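# Leave the Table Alone

I have a rule about tables, and people who visit me find it a little severe. Nothing lives on the table. Things may come to it, and then they go back where they came from.

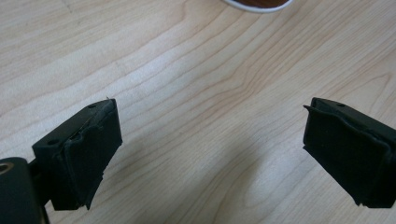

*Pale wood, long grain, and something round with a white rim near the top.*

I came to the rule in a rented apartment on Fillcombe Street, where the only table was 3 feet long and had to serve for meals, bills, mending and mail. By April of my first year there I was eating on the couch with a plate on my knees. The table had a lamp, a fruit bowl, a stack of envelopes, a charger, a candle I never lit and a tray that had been bought to keep the rest in order. I had a table the way some people have a piano.

The tray was the worst of it. A tray tells you that the things on it belong there. Once the mail had a tray, the mail stopped moving. I would lift the whole thing to wipe underneath and set it back down, and I believed I was keeping a tidy house.

Then I moved, and for two weeks the boxes were still taped and the table was bare. I worked at it in the morning. I ate at it in the evening. I rolled out dough on it one afternoon without first finding somewhere to put six other objects. When the boxes were finally open I put the lamp on a shelf and gave the tray away.

The usual argument against a bare table is that it looks cold. Tharindu Ekanayake, who lives downstairs and has refinished more furniture than I have owned, takes this view. He thinks a table wants a cloth or at least a bowl of lemons, and that without one a room looks like the tenants have just left. We have had this out several times over coffee, and I have not moved him.

I think he is wrong about wood in particular. A tabletop with any grain to it already has plenty going on. Look at one in decent light and there are narrow straight lines that open into wide curves, and arches that stack up inside each other, and patches that go from cream to honey. That is a lot of pattern to hide under a cloth, especially if the pattern was the reason you picked that table in the store.

I paid $355 for mine, secondhand, from a shop called Drekach that sells office and dining furniture out of the same back room. The new one I had been looking at, a Räsänen, was $639. I might have stretched to it if I had planned to cover it up and never think about it again. I bought the used one because I liked the top, and I would like to go on seeing the top.

There is also the matter of marks. People cover tables to protect them, and I understand that, but a covered table still gets damaged. Water gets under a cloth and sits. Grit gets under a tray and scratches each time the tray is nudged. On a bare surface I see the spill and wipe it up. A faint line in the finish bothers me for a day and then I stop seeing it. I do not think a table should reach old age looking as it did in the store.

I don't use coasters either, and here I lose most of my supporters. I use a cup with a decent foot, I don't leave it overnight, and I keep a cloth by the sink. If I had an antique I would do it differently. I have a dining table.

The rule does need somewhere for things to go, and this is where most attempts fail. Clearing a table onto a chair only makes a chair you can't sit in. I put up one narrow shelf by the door for mail and keys, and I screwed 2 hooks under it for bags. The shelf fills up and looks terrible by the end of the week. I accept that. A bad shelf costs me nothing, and a bad table costs me dinner.

Families will tell me this is easy to say when you live alone, and they have a point. My sister has 3 children and a table that is never empty in daylight. She has settled on a smaller version. Everything comes off before supper, and whatever is left goes in a Narkow crate on the floor until somebody wants it badly enough to dig. Some of it has been in there since winter.

Tharindu still brings lemons when he comes up. I put them in the refrigerator.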